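Korura Tabletop Picking Kit – Frequently Asked Questions

What is in the kit?
One two-finger gripper, a wrist camera with bracket, a 650 mm camera cable, four mounting screws and a license for the Pamow control software. The arm is sold separately.

Which arms does it fit?
The Ikard bench arms, both sizes. For other flanges, order the adapter plate and send a drawing to Gudrun Lunde in applications first.

How far does the gripper open?
100 mm between the fingertips. Larger items can be picked up by an edge or a fold if the material allows it.

Does the software need a model of each item?
No. It is taught by demonstration. Plan on 4 demonstrations per item, and more for soft goods.

Can I use my own table and bins?
Yes. Any flat, rigid surface will do. Strong reflections can affect depth readings – move the lamp before changing the exposure settings.

What does the wrist camera see?
Both fingers stay in view at the bottom of the picture, with the work area ahead of them.

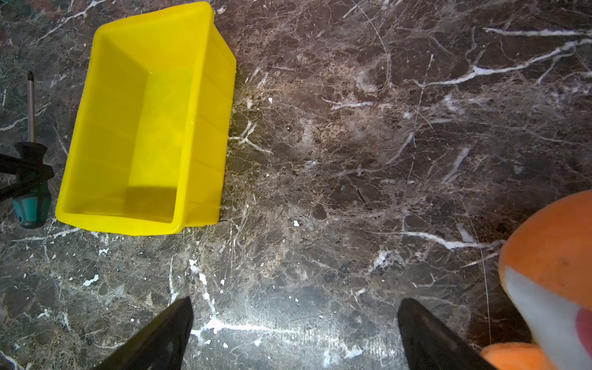 Wrist camera view: yellow bin, screwdriver and plush toy on a polished marble surface.

Can the camera be mounted elsewhere?
The bracket has two positions. Recalibrate after any change, using routine 282 in the Pamow menu.

Are spare fingers available?
Yes, in pairs. Orders placed in June ship in July.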